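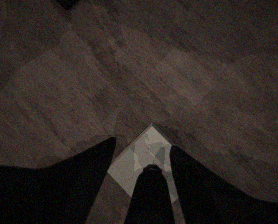
Every charity of a certain size must now have an ambassador. The hospice in Porkwood has one, a man who once came second in a televised baking contest. The Dodberg river trust has a retired goalkeeper. Our own library fund in Beaulieu, which exists to keep one building open and its roof on, was told in November that it ought to be looking for somebody too, preferably somebody with followers.

I have sat through the case for famous faces several times and I accept most of it. People look at people they recognise. A poster about clean water gets a glance, and the same poster with an actress on it gets a glance and a half. If that extra half persuades one person in 200 to put their hand in their pocket, the sum may come out in favour of the actress. I only wish someone would do the sum.

What tends to happen is a launch. The Minora appeal, which was meant to buy school meals and did buy some, had a launch with canapés. The well-known guest arrived late, spoke for 2 minutes, got the name of the appeal slightly wrong and was photographed holding a ladle. The photograph went everywhere. I saw it in the paper, on the side of a bus and in my dentist's waiting room, and for a good while I thought the thing being advertised was the ladle.

I don't blame the guest. Famous people are asked to care about a different subject every fortnight, and most of us would struggle to care about that many subjects in a lifetime. Some of them do it well. A few go back to the same clinic or the same village for years, long after the cameras have lost interest, and learn the dull parts: who orders the medicine, why the road floods. They are worth any number of launches, and you have probably never seen them with a ladle.

My quarrel is with the planning. An appeal with a star at the front of it gets built around the star's diary. The visit has to be in a place with a decent hotel. The children must sing. Somebody who has run the project for 30 years is moved to the back row because she is standing in the light, and then thanked from the platform as "the wonderful team on the ground". I've been on the ground. It is mostly paperwork, and it doesn't film well.

Then there is the question of what we, the watching public, are supposed to do afterwards. "Raise awareness" is the usual instruction. I am by now aware of 100 things before breakfast. I'm aware of the oceans and of soil, and my aunt has made me very aware of bees. I've signed things and shared things – and once, by accident, agreed to run six miles dressed as a turnip. Very little of this has cost me money, and I suspect the oceans have noticed.

So when our turn came in Beaulieu I suggested we write to everyone who holds a library card and ask for a fiver. It was felt that this lacked excitement. A weather presenter is being approached. She seems very nice, and I'm told she reads.

February 23, 2019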